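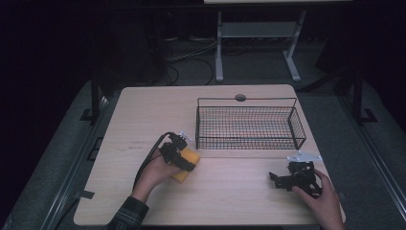
A yellow sponge held above a wooden tabletop near a wire basket.

I have been going to the Maltden regional swim meet for more years than I care to add up, first as a nervous kid in a borrowed cap, then as a parent with a cooler, and now as one of those people who turns up with a folding chair and no child in the water at all. So I hope I'll be forgiven for having feelings about the plan to split it up.

The proposal, if you missed it, is to hold the younger age groups at Jullitz in June and keep the older swimmers at Maltden in August. The case for it is tidy enough. The meet drew 63 swimmers from Wattimena alone last summer, the parking lot was full by seven in the morning, and the last relay went off in something close to darkness. I was there, and yes, my back hurt too!

But I keep thinking about what the little ones do between their races at a big meet, which is mostly watch. They hang over the rail with wet hair and a bag of grapes and they see a seventeen-year-old swim the 200 butterfly, and something goes into their heads that no coach could ever put there.
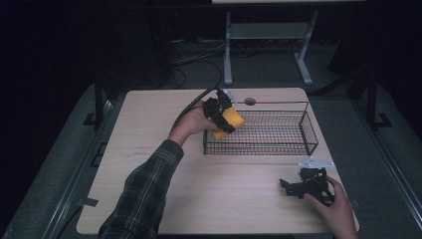

Gleice Falcão, who coached me and half the county besides, used to make us pick one older swimmer each and learn their name, their events and their warm-up. Mine was a backstroker from Mastmont who never knew I existed until she sat down next to me on the bleachers and asked if I was going to finish my sandwich. I swam better that afternoon than I had all season (and I was hungry, too).

The meet has been held in one piece since 1963, and I know that being old doesn't make a thing right. Plenty of old things about it needed changing, starting with the showers. If the day is too long, then let's make it two days on the same weekend, or run the heats in both pools, or drop a few of the events that only 4 kids enter. I would even give up the parade of clubs, and I love the parade of clubs.

What I'd hate is for my neighbor's daughter, who is eight and has just learned to dive without holding her nose, to go to a meet where the biggest kid in the building is ten. She ought to see where all this is headed. She ought to get splashed by it a little.

The clubs vote before the season opens, and parents can write to their own club until then. I've sent my letter to ours, and it was even longer than this.

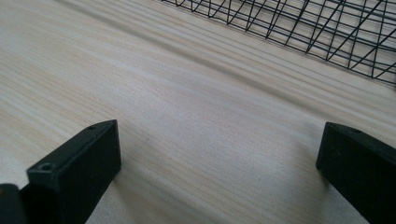
Pale wood grain, with the wire mesh basket at the upper right.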